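Squeaky floor under the bench, screws or glue?
Home forum > Floors and Stairs

gedberg_dan
We put in a light gray wood-look floor in June and now one stretch squeaks when you step near the bench. The rest of the room is fine. The installer says it will settle. I paid 644 for the material and would like to not pull it up. Pictures of the floor and the bench with the beige seat.

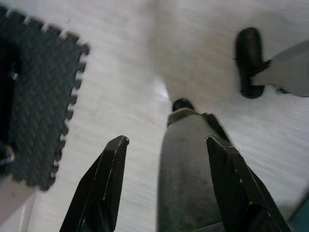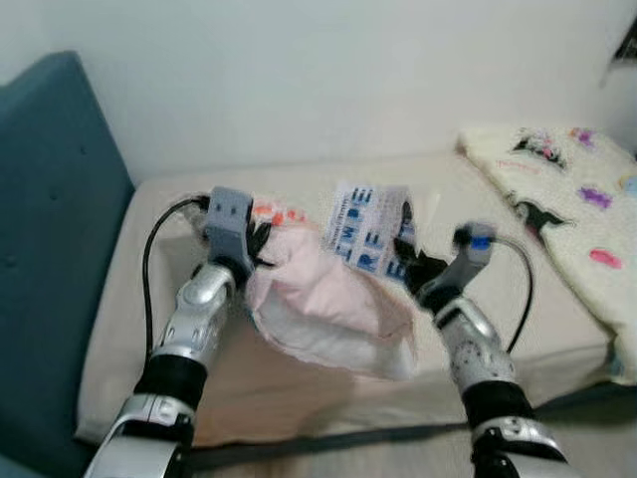
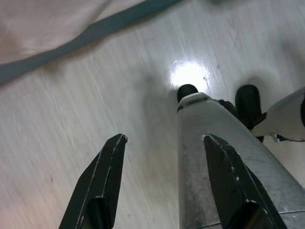 It is a floating floor over old plywood. The gap at the wall is supposed to be 6 mm but I haven't had the baseboard off to check.

ytmeng
Take the baseboard off first. If the planks are tight to the wall they have nowhere to go and they rub at the joints. Mine did the same thing the first summer.

Rutherford_D
Could be the gap, but I'd bet on the plywood. Squeaks in one spot are usually a loose subfloor panel. Can you get at it from below?

gedberg_dan
Yes, there's a crawl space. Not much of one.

Rutherford_D
Then have someone walk on it while you're down there and listen. Shim between joist and plywood, a little glue, done. Do not screw down through the floating floor.

c_seol
Disagree on shims. People hammer them in too far and lift the panel, and then you have a hump. Short screws up from below, through a bracket.

Rutherford_D
You don't hammer them. You slide them in until they stop.

c_seol
You do. Most people don't.

ytmeng
Either way check the wall gap before crawling under anything. It's ten minutes with a pry bar.

zhtan49
What underlayment did you use? I had Fladimum under mine and it crackled for months. Dry powder in the joints helped some.

gedberg_dan
Whatever came with it, I'd have to look at the box. Baseboard is coming off tonight after 6.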